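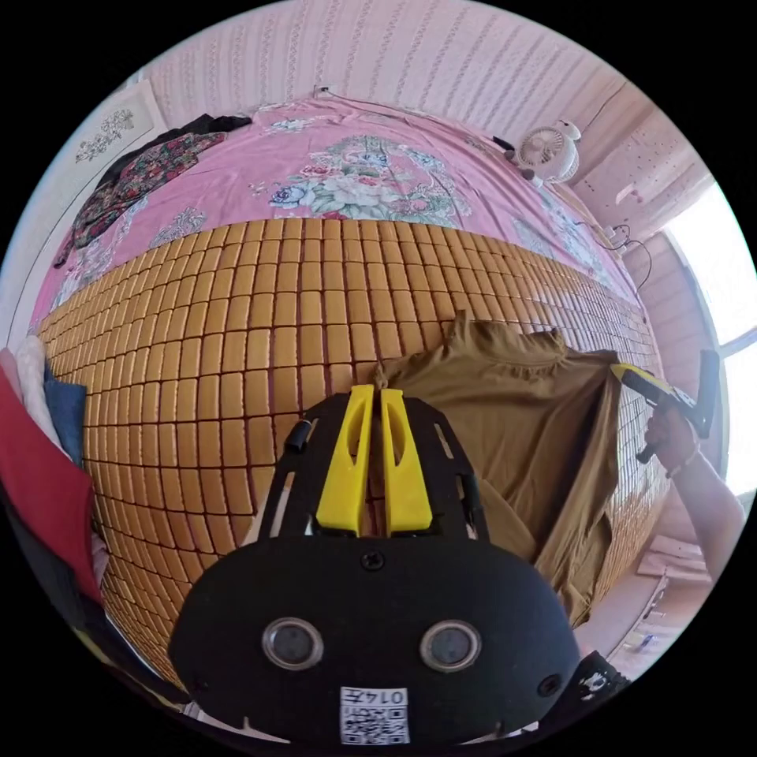

Photo: Tin-yau Yeh

Block mat (bedding)

A block mat, also called a tile mat or, by people who have rolled over on one in the dark, other things, is a sleeping mat made of many small, flat, rectangular pieces joined in rows and columns. It is laid on top of a mattress, or straight on the bed boards, and is used in hot weather in place of a quilted pad or an extra sheet. Outside the hot months it is rolled up and stored. In the months between, when nobody in the house can agree on the temperature, it tends to become a surface for sorting laundry.

Construction

The pieces are most often cut from bamboo, though wood and molded plastic are also used. Each has a hole or channel running through it, and a cord is passed from piece to piece so that the finished mat bends freely in at least one direction. Makers differ on the cord. Cotton is quiet and rots. Nylon lasts for years and squeaks. Elastic cord is comfortable for a season or 2, after which the mat develops a slow sag in the middle and its owner develops opinions about elastic cord.

Sizes follow the local bed. The Rirkwood workshop, which made mats for the summer trade, sold a single mat 36 inches wide and a family size with 188 pieces along its long edge. Buyers were known to check. The same workshop sold repair bags of 60 spare pieces, a generous allowance, although the shade never quite matched and a repaired mat could be recognized from across a room.

Use in summer

The appeal of the mat is that it feels cool against the skin and lets some air pass under the sleeper. It doesn't do this for long. A mat warms to body heat like anything else, and experienced users shift to a fresh patch at intervals through the night, a habit easily mistaken for insomnia. New mats are wiped down before first use to remove dust and splinters. A thin layer of clothing is advised, both for comfort and for dignity, as bare skin comes away printed with a grid that may take until lunchtime to fade.

Hair can catch between the pieces. Manuals for the Stonemberg mat dealt with this in a single line ("tie back"), followed by four paragraphs on the correct way to roll the product.

Use with a patterned sheet

The mat is commonly laid over an ordinary bed sheet and need not cover the whole bed. Where it is shorter than the mattress, the sheet shows beyond it, and no effort is usually made to coordinate the two. A plain tan mat over a pink sheet with pale roses is a fair instance of the style. Attempts to sell mats with printed flowers of their own, among them the short-lived Dredent line, met with little interest. The flowers were printed one fragment to a piece, and a single block restrung out of order gave the rose a second chin.

As a folding surface

A bed with a mat on it is firmer than a bare mattress, and in small homes it often serves as the folding table. The rows offer a ready guide for lining up a hem or a side seam. Clothes are normally worked one at a time in the open part of the mat, with the stack kept to one side, where it leans. A garment is picked up by a corner, spread, and smoothed before the first fold. Thin knits slide on the blocks and have to be coaxed; heavier cloth stays where it is put.

Household writers have disagreed on whether the mat should be removed first. Chou, whose short guide to summer housekeeping is still passed around, held that folding on the mat was perfectly sound provided one did not kneel on it. The guide gives no reason. Anyone who has knelt on one will not need it.

Care and storage

Mats are wiped with a damp cloth, dried in shade, and put away in September or whenever the first complaint is made. Direct sun makes the bamboo brittle and leaves one half paler than the other. The mat is rolled with the smooth face inward and tied loosely at both ends, then stood in a closet, where it will fall on whoever opens the door next.

See also: Bed sheet; Laundry folding; Straw mat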